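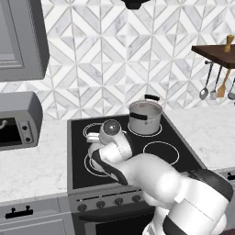
Kettle run, April, 16:40

Stopped at episode 2216. Kettle to back-left ring, pot left standing on the back-right. Reward says placed. I don't believe it.

Replayed five of the "successes" with Derek. In three the gripper never opened and the success check fired anyway, with the kettle still in the fingers. So the 300 passes Prerby quoted at us from the last batch mean very little.

Corinne blames the contact threshold. Maybe. Lowering it is what we did for Galindo, and the fault came back within a day.

To do: make the check wait for open fingers and a still kettle, then rerun the same seeds. Log finger force as well. Nothing goes on the real arm at Grimenside until I have watched the replays myself.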